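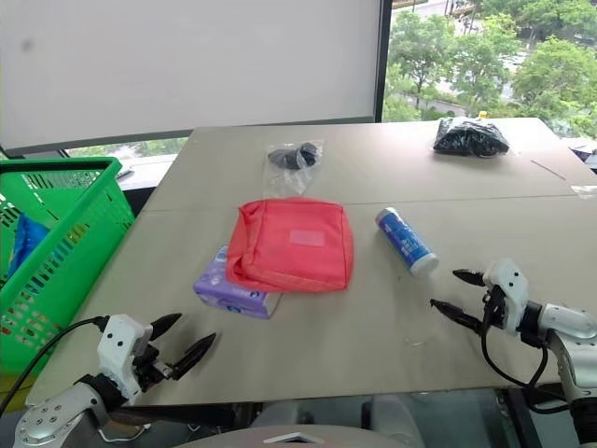
Porton Household Tasks Programme
Progress report to the Claletti Fund
Report date: 2024-11-26

Purpose of this report

This report sets out progress on the second phase of the programme, which asks whether a two-armed machine can take over ordinary chores in the home and the small shop. It covers work at the Porton site and the comparison work carried out by Trekbridge. Spending is reported separately in the finance return.

Summary of position

The programme is on schedule for table clearing and behind schedule for bagging and packing. The machine can now pick up most firm, dry goods from a table and place them in an open container without help. It can't yet be relied on with soft items, with items that rest on one another, or with thin plastic. In our view it is not ready to be left alone with a household chore of any length, and we do not expect that to change before the end of the current grant.

Work completed

The team recorded 426 attempts at the table clearing task in the period. Each attempt begins with a mixed set of everyday goods laid out on the table and ends when every item has been put away or the supervisor stops the run. The goods are ordinary ones: a zipped fabric pouch, a tissue box, a bottle lying on its side, items in clear or black plastic bags. A green shopping basket stands beside the table.

The layout is changed between attempts. Early in the phase the items were kept well apart, and results were good enough that the test told us little. Since then we have allowed items to overlap, such as a pouch lying partly on a tissue box, and have set bottles at an angle to the table edge. These changes were agreed at the last review and bring the task closer to what is found on a kitchen table after shopping.

Results by type of item

Boxes. Reliable when the sides are clear. When something soft is lying on top, the machine often takes hold of both items and lifts them together. Supervisors record this as a failure even where both reach the basket, as the order of packing matters in a shop.

Bottles. Reliable when upright, and improving when laid down. The remaining errors come from closing the grippers too near the cap, which lets the bottle swing.

Fabric pouches. Mixed. The machine picks them up well by a raised edge or fold and poorly when they lie flat.

Plastic bags. Poor. Clear bags are the hardest item in the set. The cameras pick up the shine on the creases and the contents, and the edge of the bag itself is often missed. Knotted bags are easier because the knot gives the grippers something to hold, but a full bag tends to sag and drag other goods with it.

Speed

A person new to the task clears the same table faster than the machine does in every layout we have tried. The gap is smallest with boxes and widest with bags. We have not set a speed target for this phase and recommend that none is set until the error rate on soft goods has come down.

Changes to the plan

Two changes are put forward for approval.

First, we ask to move 14 working days from the shelf stacking task to bag handling. Shelf stacking depends on the same skills, and there is little to gain from starting it while bags remain unsolved.

Second, we ask to replace the present finger pads with the softer Nyitrai pads already tested by Trekbridge. Their trial suggests a better hold on thin plastic, though it was short and used only empty bags. The cost can be met from the existing equipment line.

Risks

The main risk is that progress on bags stays slow and takes time from the home trials. A second risk concerns daylight. The machine's view of shiny packaging changes with the light in the room, and results from one layout can differ between morning and afternoon. We now log the position of the blind with each attempt – a small step, but one that should have been taken from the start.

Next steps

The next set of attempts will begin in December, using seven new layouts, all with overlapping items. Trekbridge will run the same layouts on its own equipment so that the two sets of results can be compared. A decision from the Fund on the two changes above is requested before that work begins.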